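Is the Clastport arm kit worth it for a total beginner?

Remo Sala
2019-03-11

I've been going back and forth on the Clastport kit for months now. It's the one where the arm parts are 3D-printed and you bolt the servos in yourself, and it's going for $400 with the servos and the board included. My daughter and I want to build it together and get it picking up small stuff off a table, nothing fancy. I can solder (badly) and I've never touched a servo before. The other one I looked at is the Celen, but it comes fully built and that kind of kills the fun for us.

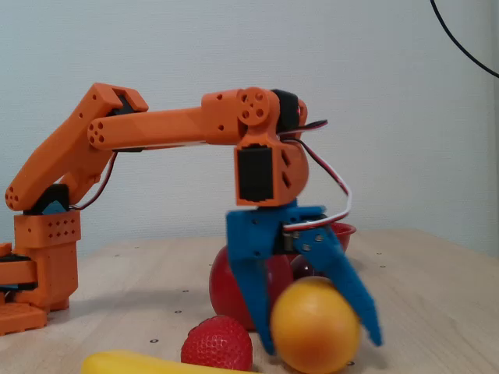 Mostly I'm worried about the gripper. A couple of reviews said it's weak and a couple said it's great, so that's no help at all! Also, how long did the build take you?

Ilango Gowda

Got mine in November and I love it, so take this with a grain of salt. The build took us four evenings, and one of those was me putting the elbow on backward and taking it all apart again. The manual is okay up to the wrist and then it gets pretty thin. Label your servo wires before you close anything up, seriously, they all look the same once they're in there.

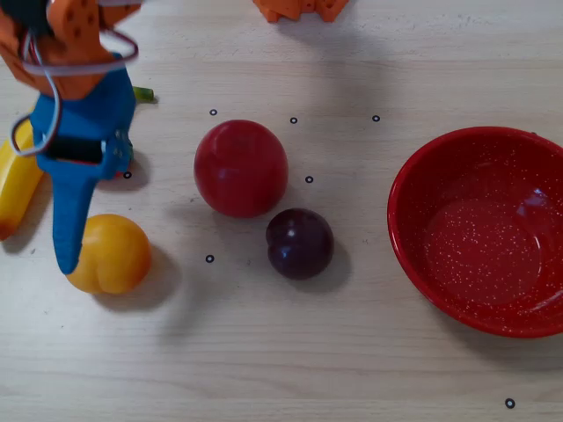

Do you need to buy a separate power supply?

The kit ships with one and it's fine for everyday use, though the plug on mine was a bit loose and I ended up swapping it.

As for the gripper, it's good with round stuff once you've spent time on calibration. Flat things like coins, forget it. I gave up after 17 tries and moved on with my life. The software has a teach mode where you move the arm by hand and it plays the moves back,

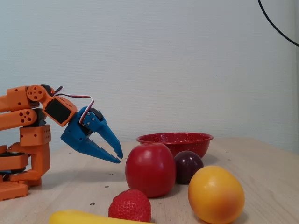

and that's what my kids use the most. It drifts a little after a long session, so just run the homing step again and you're good to go.

Gun-woo Yeon

3 stars from me. Support is slow and I waited forever for a replacement horn screw. 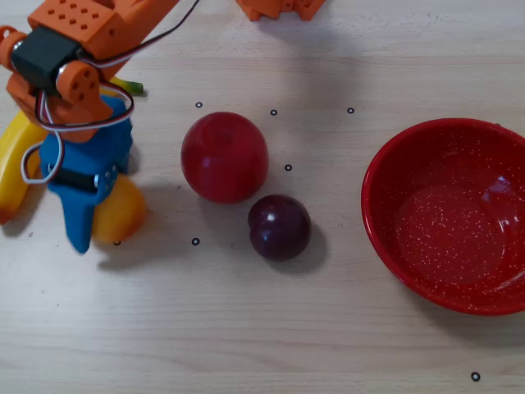 Practice objects matter more than people think, and I'd pick those out before you even start on the software. Play food works great for this. A mix like a banana, a big red ball and a little dark plum gives you different sizes to work with, and a wide bowl is a forgiving target while you're learning. Start with the middle-size pieces and leave the banana for later. Oh and get the spare servo if they still offer it at checkout, I didn't and I regret it.

Related
Celen arm won't connect after update
Best beginner servo tester?
Rodrigues gripper on a Clastport arm, does it fit?
Mondia starter kit vs. building your own
Where to get longer servo cables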